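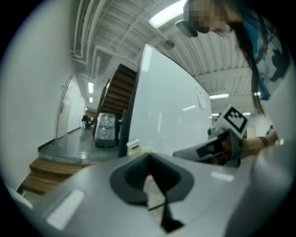
A Penel handheld gripper with its marker cube, by the stairs at the Yazdani workshop.

Penel: a handheld gripper built on shared benches
2026-08-07

The Penel gripper has no motor. It is held in one hand and closed with a trigger, and a camera on the body records what the fingers do. The recordings are used to train a small arm that its builder keeps at home. The builder, a member of the Yazdani shared workshop, started the project in March and is now on version 4. We spoke at the workshop and asked that the conversation stay on the hardware.

The first question was why anyone would build a gripper without an actuator. "Teleoperation was slow and I was bad at it," the builder said. "I had a leader arm for a while. A task that takes a few seconds by hand took most of a minute through the leader, and the motion was ugly. With a handheld tool I move at a normal pace and the camera sees the same fingers the arm will have."

That last point sets most of the design. The arm carries the same finger assembly as the handheld unit, with a servo in place of the trigger linkage. Any change to the fingers has to be made on both. Version 2 broke this rule, with a pad on the handheld unit that was slightly thicker than the one on the arm. "The arm would close and stop a little short. I spent a week looking at calibration before I put calipers on the pads."

The marker cube sits on top of the gripper and carries a printed square pattern. A fixed marker on the body gives a second camera something to locate when two grippers are used together. Camera tracking from the scene alone works well in a room with plenty of detail and poorly in front of blank surfaces. "If both grippers are working close together, I want the distance between them from a direct measurement. The cube gives me that when it is in view. When it is out of view I fall back on the scene tracking and accept the drift."

Getting the cube to hold its position took longer than printing it. The first mount was a friction fit and crept with use. The current one is keyed, with two screws from below, and the builder checks it against a flat reference before each session. The patterns are printed matte. An early set on glossy stock washed out under overhead lights.

Lighting comes up often in the builder's notes. The workshop has fluorescent fixtures overhead, and any smooth surface picks them up. "The casing reflects them, the whiteboard reflects them. I thought about painting the casing flat gray and never did. The camera is fixed to the body, so the casing always sits in the same part of the image and I can mask it. A reflection on the whiteboard moves when I move, and the tracker can mistake it for a feature. I throw out segments where that happens."

The camera runs at 60 frames per second. The builder tried a lower rate to save storage and found that fast wrist turns smeared the marker edges. Exposure is locked by hand at the start of a session. Auto exposure caused visible jumps when the gripper turned from a wall toward a light fixture, and the tracker lost its position at the same moments.

Weight was the next topic. The handheld unit is 534 grams with the camera fitted. Version 1 was heavier and put most of its mass ahead of the hand, so that the wrist tired early and the recorded motion got worse over a session. Moving the camera back and shortening the trigger linkage fixed the balance. The linkage now runs on a short rail supplied by Zirken, a surplus dealer that the builder has used for other projects. "The rail is better than it needs to be. I bought it used and designed around its length."

The trigger return is a plain extension spring. A stiffer one gave a crisper release but made it hard to hold a light object without crushing it. The present spring is a compromise, and the builder expects to change it again. Finger opening is measured from the video by a marker on each finger, so there is no encoder and no wiring in the handle.

Software was covered briefly. Recordings are sorted and trimmed with Nudula, a set of scripts the builder wrote and shares with other members on request. It lines up two video streams by a clap of the fingers at the start, rejects segments where tracking was lost for more than 5 frames, and writes out a pose and an opening width for each frame that remains. "It is not pretty code. It has a settings file with comments in it that only make sense to me. People have asked for a proper interface and I keep telling them to read the comments."

We asked what had gone wrong most recently. The answer was screws. The two that hold the finger carriage back out under repeated triggering, and thread lock attacked the plastic they pass through. Brass inserts are on order. Until they arrive, the carriage is checked with a driver at every battery change.

Drawings for version 4 are kept in the workshop's shared folder, along with the print settings and the marker files. The arm-side mount is not included yet. "The handheld half is ready for someone else to build. The arm half still has a shim in it that I cut by hand, and I would like to measure that before I draw it."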